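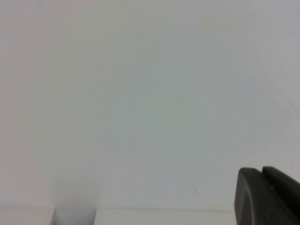

Copinhos de plástico das crianças: secar no suporte ou de boca para cima?
Fórum Trararau > Cozinha e arrumação

marmelada16
Olá a todos, e bom ano! Comprei finalmente um conjunto de copos com suporte redondo para os meus netos (namorava um desde outubro, vejam lá a paciência) e agora não me entendo com o meu marido. Ele larga tudo em cima da mesa, de boca para cima, eu gosto de cada copo no seu pino. O rosa e o verde são os mais disputados cá em casa, e a parede atrás já tem os seus riscos, mas disso trato na primavera!

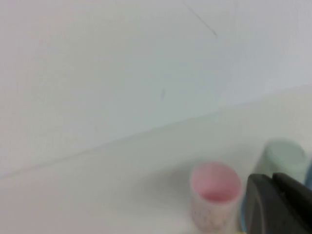 Re: Secar no suporte, sempre

Ursina Hämmerli
Estou contigo, querida. De boca para baixo a água escorre para o tabuleiro, e depois é só passar um pano. Os meus fazem isto há anos e nunca ganharam cheiro.

tio_bagheri
Pois eu discordo, com toda a amizade. No pino o ar circula mal lá dentro. Sacudo bem, deixo os copos em pé umas 2 horas e pronto.

marmelada16
Obrigada aos dois! Ontem fizemos meio-termo: o verde-menta no pino, o amarelo e o rosa em pé ao lado, e o tabuleiro azul com as suas florzinhas brancas ficou tão bonito que nem me apeteceu guardá-lo.
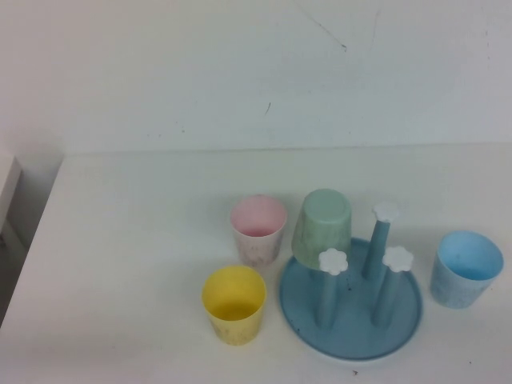

lurdes679
Com que frequência se deve lavar o tabuleiro do suporte?

Ursina Hämmerli
Uma vez por semana chega, com água morna e detergente da loiça, e mais vezes se ficar água parada no fundo.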